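Ellby Table Linens: Frequently Asked Questions

What sizes do your round tablecloths come in?
Four sizes, from a small cafe table up to one that seats eight. Measure straight across the top of your table and add twice the drop you want. For everyday use most people like a drop of 9 inches. The size chart on each product page gives the finished size after hemming.

Will my tablecloth shrink?
The Nieto line is prewashed and should shrink very little. The Brallier line is not prewashed and can lose up to 3 percent the first time through, so we cut it slightly large. Wash either one in cold water and dry on low.

How do I get grease out?
Blot it, don't rub. Put a drop of dish soap on the spot, leave it for an hour, then wash as usual. Check the spot before the cloth goes in the dryer — heat sets grease for good.

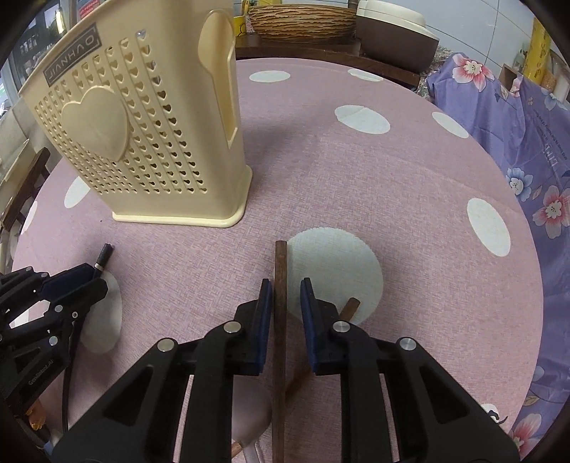 Old stains may need a second round. If the spot is still there after two washes, write to us and tell us what caused it. We don't recommend bleach on any printed cloth, including the ones sold as white.

Can I iron over the print?
Iron on the back, medium heat, while the cloth is still a little damp.

Do you sell fabric by the yard?
Only the plain colors. Prints are sold as finished cloths and napkins.

How long does shipping take?
Orders placed before noon go out the same day, except on weekends. Allow roughly 9 days for delivery to Alaska and Hawaii.

Can restaurants and inns order in bulk?
Yes. Trade pricing starts at 300 pieces, and napkins count toward the total. Orders over 1000 pieces are cut to order and can't be returned.

What is your return policy?
Unwashed items can come back within a month. Cloths that have been washed can only be returned for a fault in the weave or the hem. Use the form in your order email and keep the drop-off receipt until the refund shows up.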